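Looking after the hands: notes from the Peltow bench

Those of you who come through the Peltow workshop regularly will have noticed that the two-handed machine was out of use for a good part of December, and several of you have very kindly asked after it, as one might after an elderly aunt. It is quite well, thank you. What it had was its big service, the one that falls due at 600 hours, and as we have never written that up for the newsletter it seemed a good moment to do so, particularly for our friends at Lirard who will be taking delivery of the same model in the spring.

The service splits into two halves. At 300 hours we do the light one, which is a wipe down, a look over the cables and a fresh check of the finger positions, and it can be done before lunch if the phone stays quiet. The big one takes in all of that and adds the wrists, and the wrists are where the time goes. Each hand comes off on its own ring of screws, and they like to be loosened a little at a time, going across the ring and back again (McPhee, who supply our tools, sent us a very nice short driver for the purpose and we have hardly put it down since). Once the hand is off, the old grease is cleaned out with a lint-free cloth and the new goes in sparingly. We were far too generous the first time and spent weeks wiping it off the tabletop.

The left hand had a slightly lazy thumb. We had blamed the motor and even priced a new one, but the trouble was a connector that had worked itself half out of its socket, so it was pushed home, given a small clip to hold it, and has behaved itself ever since. If yours does the same, please do look there before you order anything!

After the hands go back on, the wrist camera has to be matched up again with the arm. We move through 13 poses, always in the same order, and write the readings in the green book by the door. The numbers this time were the best we have had.

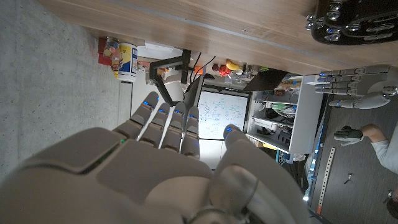 How often should the wrist camera be matched up again?

Every time a hand has been off its wrist, and otherwise at each light service, even if the readings looked perfectly good the time before.

Lirard have asked whether they may borrow the Fallov stand while their own is on order, and of course they may, provided it comes back with all its feet. The checklist has been typed up at last and there is a copy in the top drawer, under the gloves. Do pencil in anything we have missed. The next light service will come round sooner than we think, and anyone who would like to sit in on it and try the short driver is very welcome, and there will be tea.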